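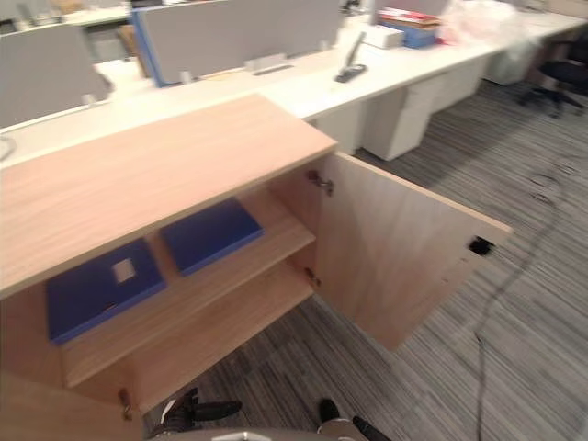 The case against the full cupboard

Office storage is specified by volume and used by reach. The two measures have little to do with each other, and most of the trouble with low cupboards comes from confusing them.

A low two-door cupboard is usually bought because it holds a given quantity of paper and its top can serve as a surface. Once in place, it is filled from the bottom up until the doors will only just shut. Margit Hägglund, who fitted out the records room at Drurham, used to call this loading to the hinge. Her survey of that building covered 82 cupboards and 1,202 boxes and folders. She recorded how often each item was taken out over six months. Most of the items were never touched. The ones in regular use were, in the majority of cases, behind or beneath something that was not.

My own position is stricter than hers. The shelf of a low cupboard should hold what is used weekly, laid flat, one item deep. The compartment below it should be left empty unless there is a specific reason to fill it. I have heard every objection to this, the commonest being that floor space is paid for and air earns nothing. The objection assumes that a stored item costs nothing to retrieve. It costs a bend, a search and the removal of whatever is on top, and it costs that again when the item goes back.

Flat storage also deserves a better reputation. The standard advice is to stand boxes on end with the spine outwards, and on an open bookcase at eye level I would agree. In a low cupboard the user is standing over the thing and looking down. From there a spine is hard to read, while the upper face of a box, with a label on it, can be read before anyone has bent at all. Two boxes side by side give two faces. Two boxes stacked give one. 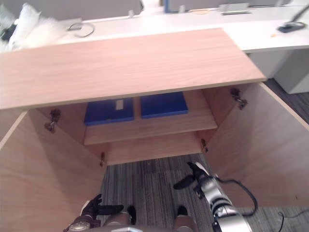
Flat storage on the upper shelf, with both doors open.

Doors are the weak point of the arrangement. A pair of hinged doors needs clear floor in front of it equal to the width of one door, and in practice that floor attracts a bin or a chair. The user then opens one door only, and half of the shelf goes out of use. Innes Gunn would remove the doors altogether. I would keep them, for dust and for appearance, and mark the swing on the floor plan as occupied space. If the plan has no room for the swing, the cupboard is in the wrong place.

Hinges should be checked when the contents are reviewed. A dropped door drags at the bottom corner and is then left ajar, and an open cupboard very soon becomes a place to put things. Tightening the screws takes a few minutes — less than clearing the shelf afterwards.

The rule I apply is 30 days. Anything on the shelf that has not been opened in that period goes to remote storage or is thrown away, and its place is not refilled for the sake of refilling it. At Drurham the rule was resisted for the whole of the first winter, chiefly by people who had just been given new cupboards and wished to see them used. By July the lower compartments on two floors had been cleared. The third floor still loads to the hinge, and has asked for six more cupboards.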